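Plurumthorpe Community Help
Computers and phones > Repairs and upgrades

Old Dell tower, replacing the processor and memory. What order should I do things in?

Posted by Tsegereda Sisay, Jul 31, 2024

I've been given a Dell desktop that used to be in the office at Lévesque, where my sister works. It came without a processor, cooler or memory, and the hard drive had been taken out as well. I have bought a used processor that is on the list for this model, a cooler with its own screws, and two sticks of memory. I'd like to use it for letters, photos and a bit of family accounts.

I have changed a hard drive before but never a processor. The side is off and I've got as far as opening the bracket on the socket.

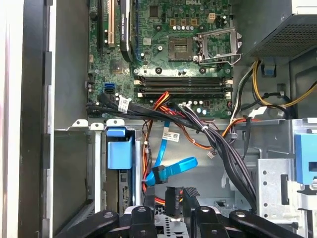 My questions are whether I should put the memory in before the processor or after, whether the two sticks can go in any of the four slots, and whether I need to undo the big bundle of black cables to get at things properly. It is held with a white zip tie and I would sooner leave it if I can. I also don't know how much thermal paste to use. My budget for anything else is 100 pounds at the most.

Posted by clustier_dave

Processor first, then memory, then cooler. Unplug the machine at the wall and hold the power button in for a few seconds before you touch anything. Touch bare metal on the case now and again while you work.

Look at the corners of the processor for the small triangle and match it to the mark by the socket. There may be notches in the edges too. Lower it straight down and let go. It should sit flat under its own weight. If it doesn't, lift it off and look again, don't press. Keep your fingers and sleeves well away from the contacts in the socket, as a bent one is very hard to put right. Then bring the bracket down and hook the lever under its catch. The lever takes more force than you expect.

The two sticks can't go just anywhere. Dell boards usually want them in a particular pair of slots, and which pair depends on the model. The owner's manual will have a small diagram, and you can find it on their support pages with the service tag from the case. Line up the notch in the stick and push both ends down until the latches close.

Paste: a blob the size of a pea in the middle. Tighten the cooler screws a little at a time, going corner to corner. Plug the fan in before you switch on.

Leave the cables alone unless they stop the cooler sitting down. If they do, cut the tie with small snips, pointing away from the board, and put a new one on afterwards. A bag of 200 costs very little.

Posted by Marrowfat

I'd get a 500 GB SSD with the money. Made more difference to mine than anything else. Jundeo on the market had them in January.

Posted by Tsegereda Sisay

Thank you both. I have found the manual and will do it in that order. Will look for the SSD once it starts up.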